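Ticket 1837 – jaws report "closed, holding" with nothing in them
Product: Boiko hand-held gripper, two-finger
Site: Pirnmont bench
Software: Zorero logger, stock settings
Opened: 2026-06-01
Status: Resolved, one follow-up open
Severity: Medium, raised to High, back to Medium

Summary

The gripper says it is holding something when the jaws are shut on air. It happens on the cloth-over-board task and on no other task we run. Zorero then marks the try as a good grasp and moves on, so the bad ones end up in the same folder as the good ones. I love this little tool and use it for hours at a time, so I wanted to get to the bottom of it properly. Long log follows, sorry in advance to whoever has to scroll.

Steps to reproduce

Lay the cloth so that it overlaps the edge of the board.
Start a new run in Zorero and let it take the zero with the jaws shut.
Pinch the cloth near the board edge, lift, let go. Repeat.
After a while, close the jaws on nothing. Watch the hold flag.

Expected: flag reads EMPTY.
Got: flag reads HOLD, and stays there until the jaws are opened wide.

The log line looks like this when it goes wrong:

grip.state CLOSED
grip.gap 3
grip.hold TRUE
zero.age OK

The gap value is in sensor steps. At a clean zero it should be 0, and anything from 2 up counts as holding something. So a 3 with empty jaws is a fail, and a sneaky one, because thin cloth gives numbers not far above that.

Log entry, first pass

Restarted Zorero. No change. Restarted the laptop. No change. Swapped the cable for the spare from the drawer, no change, and the spare turns out to have a loose plug anyway, so I've put tape on it and it needs to go in the bin.

Took the zero again by hand. This fixed it! For a short while. Then the gap went back up to 3 and the hold flag came back with it. I got pretty excited here because a fault that goes away after a zero and then comes back is a fault that is moving, and a moving fault can be caught.

Checked the linkage for play by wiggling each arm with the power off. Everything felt snug. Opened and closed it by hand a bunch of times and it ran smooth all the way, with no sticky spot. I really expected the pivots to be the answer and they weren't.

Log entry, second pass

Ran the same pinch test on a bare plastic tray with the same cloth. Did 148 closes in a row and never got a false hold. The gap came back to 0 every time. Moved back to the board, and the false hold showed up again before I had finished my coffee.

So it follows the board. That was the best moment of the whole ticket for me. Same cloth, same tool, same settings, and the only new thing is what the cloth is lying on.

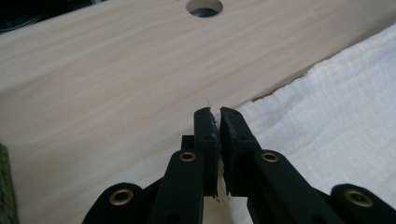
False holds need very little to set them off, given that the threshold is only 2. I had been hunting for something loose or bent, and the gap reading gave me no reason to think smaller than that. The tiny splinter sticking up at the tips is the size of thing I should have had in mind from the start, and there are pale flecks on the inner faces of the pads as well. The board edge is rough, with slivers lifting off it next to the cloth, and that is right where this task asks you to pinch. The pads are scuffed too, so my guess is they hold on to bits better than a fresh pair would. That last part is a guess and I haven't tested it.

Cleaned both pads with a dry brush, then with tape, sticky side out, folded over a craft stick. The tape is much better. The brush mostly pushed the flecks along the rubber. Took the zero again with clean pads and got 0, opened and closed, 0 again.

Then I did the test the other way around, which I'd recommend to anyone chasing this. I took a sliver from the board edge with tweezers and put it between the clean pads on purpose. Gap 3, hold TRUE, straight away. Took it out, gap 0, hold FALSE. Put it back, gap 3. I did this more times than I needed to because it was so satisfying to watch the flag flip.

Why I raised the severity

Two things worried me at this point.

First, the saved runs. If the hold flag is wrong, Zorero trims the clip at the wrong spot, and the label says the cloth was picked up. Anyone training on those clips would be teaching an arm that closing near the cloth is good enough. I've pulled every cloth run from this board and set them aside until they can be checked by eye.

Second, hands. Slivers on the board edge are slivers for fingers as well, and people smooth the cloth flat with their palms between tries. I've asked for gloves or a sanded edge, preferably the sanded edge, as the gloves make it hard to feel the trigger. Please also stop picking bits out of the jaws with a fingertip while the tool is live. Power off first, then tweezers or tape.

Severity dropped back to Medium once the runs were set aside and the bench was signed off for use with other boards.

Log entry, third pass

There is a second way to get a bad label on this task and I nearly closed the ticket without it. With clean pads and a good zero, I went back to the cloth and worked along its edge, where it meets the wood. Sometimes the tips catch only a very small bit of fabric. The jaws go almost shut, the reading lands at 2 or a step above, and Zorero calls it a hold. Which is fair, it is a hold! Only it can't be told apart from a sliver by the number alone. 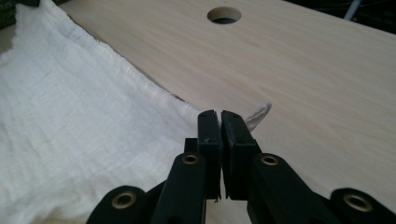 Raising the threshold was my first idea and I don't like it any more. At a higher setting the false holds stop, but so do the true ones on thin cloth, and thin cloth is the whole point of this set. I tried it on the tray, and the light pinches dropped out of the log completely. Set it back to 2.

What does help is asking for an empty close between tries. Lift, release, move clear of the cloth, close on air, open, go again. If the air close reads anything but 0, Zorero can stop and ask for the pads to be cleaned. It adds a moment to each try and catches both a stray sliver and a drifting zero. I wrote this up as a small script and ran it on the bench. It tripped when I planted a sliver and stayed quiet when the pads were clean. So happy with it.

Reply from Zorero support, pasted in

"Thanks for the very complete report. The hold flag is working as designed, as it only looks at the gap. We agree an air-close check makes sense and have added it to the request list for the September build. In the meantime your script is fine to use. Please make sure the check runs before the clip is saved and not after."

I had it running after. Moved it to before.

Fix in place

Board edge to be sanded and taped by the Jirkton shop. Until then, use the other board for cloth work.
Clean pads with tape at the start of each run and whenever the air close isn't 0.
Air-close script is in the shared folder, under the ticket number.
Hold threshold stays at 2. Please don't raise it, even if it makes the numbers look nicer.

Still open

Worn pads. I've asked Boiko for a fresh pair so I can run the same sliver test on new rubber and old rubber. If the old ones do pick up more bits, we should swap them on a schedule instead of waiting until they look bad.

The set-aside runs. Going through those by eye is slow, and I've started with the ones where the gap sits at 2 or 3 from the first close to the last. A steady reading like that on a soft cloth looks wrong to me, and so far it has been a good way to find the bad clips – I'll post the list here when it's done.

Update: board is back from Jirkton with the edge sanded and taped. Air close reads 0 after a full run. Leaving the ticket linked to the pad swap.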